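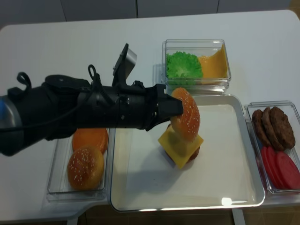
Figure 1. Sesame bun top held over a cheeseburger on a white tray.

Playing a Living Person: Rehearsal Methods for a One-Actor Show

Project report, Acting and Devised Theater
Group members: Nelli Ruotsalainen, Marilou Gatchalian, Uwe Görtz
Supervisor: Friederike Schwerdtfeger

1. Background

Our group worked on a solo piece called The Counter at Vass. It runs 25 minutes and has one performer, Uwe, who plays Gunther Wendt, the former owner of a lunch counter in the town of Vass. Mr. Wendt ran the counter until he retired and still lives two streets away from it. He agreed to be interviewed and to have his words used on stage.

Most of the solo shows we read in class are about people who have died. The actor works from recordings, letters and other people's memories. We wanted to find out what changes when the subject can be asked a question on the phone, and can also sit in the audience.

2. Aim

The project had one main question: how closely should the actor copy the real person's voice and movement? We also wanted to compare two ways of preparing the text. In the first, the actor learns the transcript exactly as spoken, with every pause and repeated word. In the second, the actor knows the content of each story and tells it in his own phrasing during early rehearsals, and the wording is fixed later.

3. Method

Marilou and Nelli interviewed Mr. Wendt six times in his kitchen. Uwe came to the first and the last interview only. We made that decision before we started, so that he would hear the voice mainly from the recordings and would not begin copying small habits too early.

Nelli typed up the interviews. We cut everything about the families of people still living in Vass unless Mr. Wendt had cleared it with them. From what was left we chose 14 stories. Seven were rehearsed from the exact transcript and seven by retelling. We tried to balance long and short stories between the two groups, but the retold ones ended up a little longer overall.

Rehearsals were in the Sonell studio, Monday evenings and most Saturdays. Each rehearsal began with ten minutes of listening to a recording through headphones, after which Uwe spoke the same passage aloud with the recording off. Marilou directed. Nelli kept the rehearsal log, which is the main source for the results below.

4. The script

The show takes place in one morning before opening. Wendt sets up, talks to a delivery driver who is never seen, and tells the audience how he came to buy the place. We kept the props down to a stool, an apron, a radio and a metal spatula. An early draft had him cooking. We dropped this after the second week, when the timing of the lines kept depending on the timing of the food.

The hardest part to write was the ending. In the interviews Mr. Wendt had very little to say about closing the counter. He said he locked up and went home for supper. Our first version gave him a long speech at this point, which Nelli had put together from several interviews. When we read it to him he said he would never talk that long about it. We replaced it with his own two sentences.

5. Results

The transcript stories were slower to learn. Uwe needed four rehearsals on average before he could get through one without stopping, compared with two for the retold stories. After that the transcript stories stayed very steady. The retold ones drifted, and two of them had picked up details by the fifth week that were in none of the interviews. We had to go back to the recordings and take them out.

On voice, we tried three levels: full imitation, partial imitation (rhythm and pitch only), and Uwe's own voice. Full imitation got laughs at the first open rehearsal in places that were not meant to be funny. Partial imitation was used for the performances. For movement, Uwe kept only the way Mr. Wendt leans on one forearm when he listens.

We gave two performances at the Uvora, a converted feed store with a small stage. Mr. Wendt came to the second one. He told us afterward that the walk was wrong but the talking was right. Nearly 700 words of audience comments were collected on cards. The most frequent remark was that people forgot there was no delivery driver.

6. Problems

The log has gaps in weeks three and four, when Nelli was sick. Our comparison of the two methods is also weak because one actor did both, and he knew which was which. The radio failed in the first performance and Uwe hummed the tune instead.

7. Further work

Marilou plans to restage the piece for the Waruten student festival with a different actor, using the transcript method for all the stories. The interview recordings and the final script have been given to Mr. Wendt, and a second copy of the script is in the department library.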